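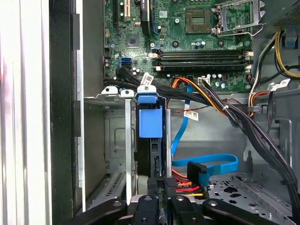
Search this forum Keywords Go

Old desktop tower: keep it or strip it?
April 11, 2023, by Thomas Gatti

Picked up an old Bristell tower for $20 and I'm deciding what to save. The CPU is already out, so the socket is bare. I want the drive, the power supply and maybe the SATA cables. Anything else worth the trouble?

tolley305
Leave the power supply alone – I never reuse old ones. Take the drive and recycle the rest.

pagano_k
Disagree, tolley! I've run a secondhand supply for years (in a garage PC, but still). Test it first. And close that socket bracket before you move the board, those contacts bend if you look at them funny.
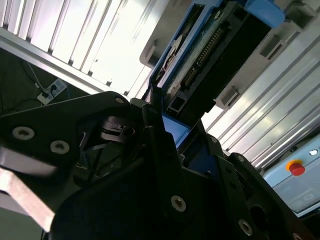
Do I need to wipe the drive before I pass it on?

Wipe it before it leaves your house, even if you think it's blank. One full overwrite is plenty for a spinning drive.

tolley305
Fine, test it. I'd still buy new.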